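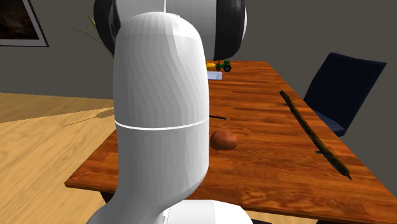 Notebook, October, evening session (Dal Bello mother, week 2)

Started: a bit past four. Finished: too late, bread still cooling as I write this.

OK so the plan for today was to settle the rye question, and I'm going to write it all down while I remember it, because last month's entry just says "good, do again" and that has helped me exactly zero times. Whoever else is baking out of this book, please write more than I did!

Flour: the Multholm rye, the dark one, from the new sack. It's a thirsty flour. The old sack was happy at 80 percent water and this one looked like wet cement at that point and then ten minutes later it looked like dry cement. I keep forgetting how much rye goes on drinking after you've stopped stirring. The wheat half is the ordinary bread flour from the big bin.

Starter: the Dal Bello culture, the stiff one. I've been feeding it rye only for a couple of weeks to see if it would wake up, and wow, it did. It used to smell like green apples and now it's more like yogurt with something malty behind it. It domed in under four hours in the warm cupboard and I caught it right before it started to sink in the middle. The other culture (Turkitach, the runny one in the tall jar) is still sulking. I gave it one more feed and put it back. If it doesn't do anything by the next entry I'm going to turn it into crackers and not feel bad.

What went in the bowl, for two loaves:
400 g rye, Multholm dark
400 g bread flour
640 g water to start, then splashes
160 g stiff starter
16 g salt
a spoon of molasses, not leveled, sorry

Mixed everything but the salt and left it for half an hour. Then salt, plus a splash of water, squeezed through by hand. It's sticky, it's always sticky, wet your hands and quit fighting it. I did not knead. I've tried kneading the half rye dough three separate times in this book and every time the note says something like "gummy" or "why," so I'm going to trust past me for once.

Bulk

In the tub with the lid resting on top. I put the rubber band at the starting line like I'm supposed to. Dough temp was a touch lower than I wanted, the water had cooled off while I was hunting for the scale batteries. So bulk ran long. I folded it twice in the first hour, really more of a tuck with a wet scraper, and then left it alone and cleaned the mill.

About the mill: the upper stone needs dressing. It's been throwing coarse bits into what should be fine flour, and I picked a few out of the sieve that were half a grain. I ran it a notch tighter and it started to heat up, so I backed off again. Not today's problem. But if your flour from the Urnine mill feels gritty, it isn't you.

Also while I was in there I finally weighed out the whole grain we have left, because I was tired of guessing. It came to 1,842 grams of rye berries in the blue-lidded jar. Enough for two more bakes if we don't do the soaker, one if we do. I'd vote for the soaker. The last loaf with whole berries in it was gone before it was properly cool and I only got the heel.

Shaping

This was the messy part. I floured the board too lightly and the first one grabbed on and tore along the bottom. I patched it and put the ugly side down in the basket, which of course makes it the top when you tip it out. Second one I used a lot more flour and a wet scraper and it rolled up like a dream. Baskets were dusted with rye flour cut with rice flour. No sticking at all, and that's the first time I can say so in this book.

Proofed on the counter this time, not in the fridge. I've been wondering if the cold overnight is what gives us that sour edge that half of us love and the other half politely eat around. (You know who you are.)
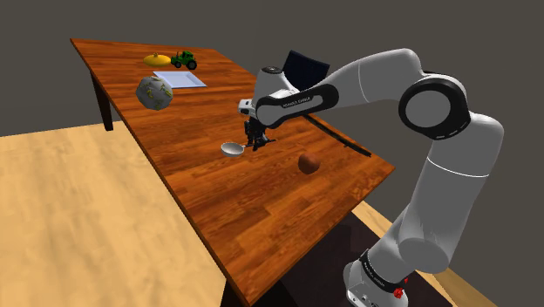 Bake

Stone in the oven for a full hour before. I know the book says forty minutes. The book is wrong about our oven, it lies about its temperature for ages after the light goes off. I had the loose thermometer in there on the middle rack and it was still climbing when the light clicked.

Loaf one (the torn one) went in first since it looked readier. Poke test was slow to come back and left a little dent. Scored it straight down the middle, deep. Pan of boiling water underneath, door shut fast. It spread more than I'd like in the first ten minutes, then decided to lift after all. The patch opened up into a sort of second score, and I kind of like it? It looks rustic. I'll claim it was on purpose if anyone asks.

Loaf two went in after, so it got more proof than it needed. Came out a bit flatter, with a paler crust on the side nearest the door. Turned it halfway, should have turned it sooner. Same old hot corner at the back left. One day we'll fix the seal on that door.

Both of them out when they sounded hollow and the probe said they were done in the middle. Wrapped in a towel, on the rack, and I'm NOT cutting them tonight. Rye needs the night. I've written that on a sticky note and stuck it to the towel.

Thoughts, in no order

The counter proof smells milder already, just from the crust. Will know tomorrow.

Molasses might be too much. The crust got dark early and I dropped the heat sooner than planned. Try a level spoon next time, or half.

I want to try the same dough with the water all in at the start, warm, instead of in splashes. I think the splashes are me being nervous more than anything the dough needs.

Somebody has taken the good lame and left the one with the rusty blade. I scored with a razor and a coffee stirrer. Bring it back please.

Starter for next time: kept 50 g back, fed with rye and a little water, thick as putty, top shelf of the fridge, labeled.

Next morning, added in pencil

Cut loaf one at seven. Crumb is even, small holes, no gummy line at the bottom! Milder, yes, but there's a roundness to it that I didn't expect, and the molasses is there if you look for it. Really good with salty butter. Loaf two is tighter and a little damp near the base, so it went over, as I figured. Sliced that one for toast and put it in the freezer, left side, help yourselves.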